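Home Syllabus Notes Readings Office Hours Contact

Consumer Math and Claims, Unit 6
Notes on "free" returns and other numbers stores give you
Instructor: Giuliana Tello

Read these before class. They are longer than the slides and grumpier. Last October I taught this unit straight from the trade brochures and regretted it, so this year we start with the claims and pull at them.

1. What "free" means on a checkout page

A store that says returns are free is telling you one thing: there will be no line on your receipt marked "return." The label, the truck, the person who opens the parcel and the markdown on the item are all still paid for by somebody. Usually that is every customer, through the shelf price, including the ones who never send anything back.

I am not saying free returns are a scam. For some buyers they are a very good deal. If you buy shoes in two sizes and keep one pair, your neighbor who bought one pair and kept it is chipping in for your second box. Whether that bothers you is a question of taste. The arithmetic isn't.

2. The Flundent claim

Flundent, a clothing seller, says on its help page that its average return "costs us less than a cup of coffee." Students like this line. I would like you to dislike it.

Ask what is in the average. When I wrote to them, the answer covered the shipping label and nothing else. No labor, no repacking, no loss on items that could only be sold at a discount. An average with the expensive parts left out will come out low every time. Ask also what a cup of coffee costs, and where.

Try it yourself. Suppose a store takes back 1,667 items in a month and pays $3 per label. That is $5,001 in labels. Now suppose each item also takes 13 minutes of somebody's time. That comes to 21,671 minutes, a bit over 361 hours. Pick an hourly wage you think is fair and work out which number is bigger. With any wage above $13.85 an hour, the labor costs more than the labels, and the labor was the part left out.

3. The bag itself

Soft plastic mailers replaced boxes for a lot of clothing orders. They weigh less and take up less room in a truck, and I have no quarrel with either point. My quarrel is with the word "reusable" as Fekamard prints it on its packaging page. Fekamard's mailer has a second glue strip, so the customer can send the same bag back. One return trip is a reuse, I suppose. After that, by their own account, the bag is thrown out.

Compare a plastic tote that stays inside a building and gets filled and emptied for years. If both things are "reusable," the word is no longer helping us compare them. When you see it, write "how many times?" in the margin and go looking for the answer. Often there isn't one.

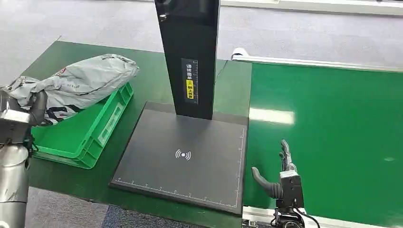

4. The Quispe survey

Quispe is a returns app. Its report says 60 percent of shoppers "would not buy again" from a store that charges for returns. Three problems, in the order I noticed them.

First, the people asked were all users of the app. These are people who return things often enough to install software for it. Asking them about return fees is like asking people in a dentist's waiting room how often teeth hurt.

Second, "would not" is a prediction people make about themselves, and it costs nothing to make. We covered this in Unit 4 with the gym memberships. What we want is what shoppers did after a fee came in, and the report has nothing on that.

Third, the question came right after two others about bad experiences with returns. Order matters. Go back to your Unit 2 notes if you have forgotten why.

None of this proves the 60 percent is wrong. It could be right by luck. We just can't lean on it.

5. A better source, with faults

Olow is a small shoe seller that put a fee on returns and published its order counts for the months before and after. Orders dipped, then came back to almost the old level. Returns fell and stayed down. I trust this more than the Quispe report, as it records what people did.

But don't get carried away. Olow changed its size chart in the same season. Fewer returns might come from the fee, from the better chart, or from both, and their numbers can't separate the two. Several of you will want to write "the fee cut returns" in your homework. I will take points off.

6. Homework

a. Find one return policy that uses the word "free," "easy" or "reusable." Copy the exact sentence.
b. Write down who pays, as far as you can tell, and what you would need to know to be sure.
c. Redo the labor sum from section 2 with half the handling time. Does the answer change at your wage?
d. One paragraph on how Olow could have tested the fee and the size chart separately.

Comments (3)

marisol_k: For 6a, can we use a policy from a store we work at?
 G. Tello: Yes, if it's posted publicly. Don't bring me anything from the back office.

dwight77: I think you're too hard on the coffee line, everybody knows it's just marketing.
 G. Tello: Then they won't miss it.

Pru: Halved the minutes and the labels came out ahead at $20 an hour. Is that right or did I slip somewhere?
 G. Tello: That's right. Now find the wage where they tie.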